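Dramunetti Puppet Satire Workshop
Progress report to the Georgiev Fund, second reporting period
2019-06-12 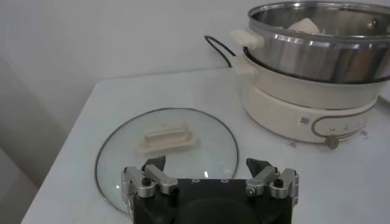

The spring cabaret is the part of the grant you asked us to say the most about, so I will start with it and let the school visits and the money follow in their turn. When we last wrote, we had a title (The Mayor's Other Hat), a stage borrowed from the Trivon Theater, and a first act that made us laugh in the workshop and made our test audience look at its shoes. We now have a full evening in two acts, and it has been in front of paying people in Liron through most of the spring. The second act is still being written over, a page or two at a time, and if you want to know how it feels in the writing room, look at the hot pot with its steel steamer on top and the glass lid lying flat on the table next to it: we keep taking the lid off our work too, to check on one pale little joke that may or may not be done. I hope you will forgive a kitchen comparison in a report to a funder. Several of them have crept into the script as well.

The Mayor's Other Hat

For those of your readers who are new to the project, the cabaret is a topical show for adults, with hand and rod puppets, about the politics of a town that is a good deal like ours. There is a mayor who wears a different hat for each voter, a council made up of barnyard animals and one lamp, and a newspaper reporter who is the only character with legs. The songs stay the same from one performance to the next, but there are two slots in each act that we rewrite as the news changes. We call these the open windows. In our application we promised one open window per act, and we found very early that one wasn't enough, because people in Liron read the council minutes more closely than we had been led to believe, and they come in expecting to hear something about the parking plan.

Attendance for the period came to 957. The back room at the Trivon holds up to 70, and on the better nights we filled it, with people on the radiator covers. On the weaker nights, most of them early in the run, we played to something more like a large family dinner, and I will say that some of our best shows were those. The performers could hear every cough and played to it. Ticket prices have stayed where we set them in the application, and the pay-what-you-can nights that your program officer suggested have turned out to be the busiest of all. We would like to add more of them in the fall.

April was our hardest month. There was a local election, as you know, and we had planned the whole calendar so that we would be at full strength for it. Then the candidate our mayor puppet most resembled dropped out of the race, and in one afternoon we lost a duet, a chase, and the best entrance in the show. We spent a few days being sorry for ourselves. After that we gave the mayor a new voice and a slight limp, moved the hat routine to the top of the evening, and turned the duet into an argument between the lamp and a goat about who should get the empty chair. It's a better scene than the one it replaced, and it has the advantage that no candidate can withdraw from it.

We have also learned something about fairness, which was a worry that two of your reviewers raised and that we took to heart. Our rule on paper was to make fun of all parties equally, and we tried to keep to it by giving each side the same number of lines. It made for a dull hour. A joke that is in the show only to even things up sounds like it, and the audience can tell. What we do now is read the week's script aloud to a small group of people who don't agree with each other, and ask them which bits they thought were true. The bits that all of them thought were unfair come out. The bits that made one of them cross and made the others laugh generally stay in, though we talk about them first — sometimes for longer than the bit itself lasts on stage.

The puppets

The building work is finished apart from repairs. We proposed 24 puppets and we have made 24, although not quite the same ones as in the application. The trio of lobbyists became a single lobbyist with three coats, and the fabric and foam we saved went into a second goat, after the first one proved so popular that its neck gave out. Foam latex was more expensive than we had budgeted for, and we moved to a carved foam covered in fleece for the smaller council members. It is lighter on the arm, it doesn't crack, and from the second row you would not know the difference. The mayor is still latex. He gets powdered before each show and has his own shelf.

I should mention the mouths. On our first set the jaw hinge clicked, a small sound but a very regular one, and in a quiet song it was like sitting next to someone eating almonds. All the hinges have been redone with a strip of leather. This took the builders the better part of two weeks that were not in the work plan, and it pushed back the start of the school visits.

School visits

The school visits began late, for the reason above, and I don't want to hide that they are the part of the grant where we are most behind. We have done a little over half of what we promised. The ones we have done have been a great pleasure. Each visit starts with a short scene, then the students make a very simple sock or bag puppet of a public figure they have invented themselves, with an office, a promise, and a flaw. Then the puppets hold a debate. We were strict from the start that there should be no real politicians in the classroom, partly to put teachers at ease, and it has made the work freer and sillier than the adult show. We have heard from a minister of puddles. We have heard from a governor who promised to be tall.

Teachers asked us for something to keep, and we have written a short booklet with patterns, warm-up exercises, and a page on the difference between teasing someone for what they do and teasing them for how they look. That page was the hardest to write and it gets the most use. A draft copy is in the packet with this report, and we would be very glad of comments from anyone at the Fund who has taught.

To catch up, we have set aside the first weeks of the fall term for visits alone, with no evening performances on the same days. Trying to do both was our mistake. Puppeteers work with their arms over their heads, and a morning in a school gym followed by a night at the Trivon is too much to ask of anybody's shoulders.

Recordings

We posted the songs and a few of the open window scenes as audio, with a short introduction to each. They have been played 1,288 times. We had no target for this and I don't know whether the figure is good or modest, but we have had letters from people who moved away from Liron years ago and still wanted to hear about the parking plan. Video is another matter. Our one attempt was dark and the puppets looked like mittens. We would rather wait until we can light it well, and we have taken it out of this year's plan.

Spending

The full figures are in the attached sheet. In general terms, materials ran over for the reasons given, travel ran under because of the late school visits, and we are asking for your agreement to carry the unused travel money into the next period for the same purpose. Performers' fees are exactly as budgeted. We did spend more than we had planned on printing, having misspelled the name of our own theater on the first set of posters, and that cost has been met from ticket income and not from the grant.

What comes next

Over the summer the company will rest for a bit and then go back into the writing room to settle the second act. We want a proper ending. At present the mayor runs out of hats and the band plays, and while people clap, they clap as if they were waiting for one more thing. There are three versions on the wall and I am fond of the one where the lamp is elected. We will also replace the curtain track, which sticks, and train two more puppeteers on the goat.

We would love to have someone from the Fund come and see the show once it reopens. Tickets will be held at the door on any night you choose, and if you let us know ahead of time we will keep you off the radiator covers. The next report will reach you after the fall school visits, with the finished booklet and, if all goes well, the last page of the script.

With our warm thanks,
Dramunetti Puppet Satire Workshop, Liron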